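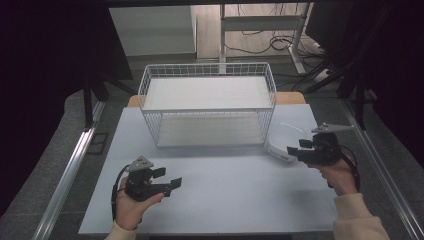 Wire basket and bowl on the gray tabletop.

Mallanen Lending Kitchen
Progress report to the Nandberg Fund, second period
Prepared by Shona Innes
July 4, 2022

Where we are

We've had a very good spring! When we last wrote, in March, the lending kitchen had just opened its doors and we were still arguing over shelf labels. Since then people have borrowed 605 items, mostly everyday stuff (mixing bowls, stock pots, cake tins, food boxes with lids), plus the big catering trays that go out for every birthday in the neighborhood. The pressure canner has a waiting list. We did not see that coming, and we're thrilled.

Our target for this period was to be open two afternoons a week. We got there in the third week and have kept it up, apart from one afternoon lost to a burst pipe in the street.

Cooking sessions

Rezaul Patwary has now run 17 cooking sessions. The plan was for 12, but the lentil evenings filled up so fast that he added more, and the cost stayed inside the food line because he buys dry goods by the sack from Gavalier. The best attended was a session on cooking once and eating three times, where everyone left with a base sauce and a sheet of ways to use it up. We still hear about that one at the counter.

Families with small children are coming less than we'd hoped. The five o'clock start is the trouble, several parents told us, and we want to try a late morning slot over the summer and see who turns up. 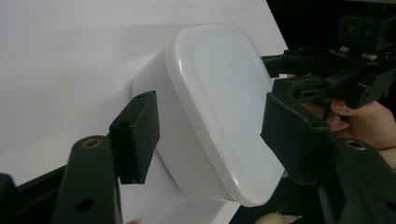 Returns have been better than we budgeted for. Most things come back on time and clean, and the replacement money is barely touched. What does go missing is lids, and we'd like to move a little of that money into buying spares in the two most popular sizes. Please let us know if you need a formal request for this or if a note here is enough.

The catalog

The online catalog is running late. Mac an tSaoi, who are building it for us, delivered the search page in good shape, but the reminder messages went out twice to everybody during testing and we asked them to hold off until it's fixed. For now we phone people. It's slower, but it has led to some lovely chats and at least one excellent recipe for pickled beets.

Spending

We are on budget overall. Rent and insurance are as planned, food is slightly under, and printing is over after we redid the opening hours leaflet in larger type.

Next period

Late morning sessions start as soon as the room booking is confirmed. Rezaul is planning a series on preserving for the end of summer, and we'd love for someone from the fund to come along and take home a jar.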